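The reduced place setting has spread from hotel dining rooms to private kitchens. At Kirkisora, the tableware showroom in Dristdale, the standard version is a bowl, a saucer, a spoon and one pair of chopsticks. Roughly 200 were sold in September.

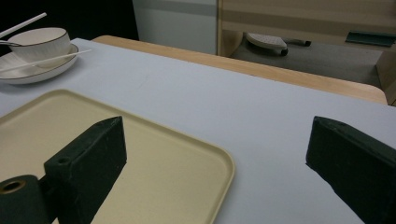 White bowl and saucer with gold-toned edging, set with a spoon and chopsticks. A beige tray lies on the same table.

The saucer does most of the work. It catches drips and gives the chopsticks somewhere to lie between mouthfuls. Metallic edging restricts how a set can be cleaned: Kirkisora advises hand washing with a soft cloth, and no microwave use.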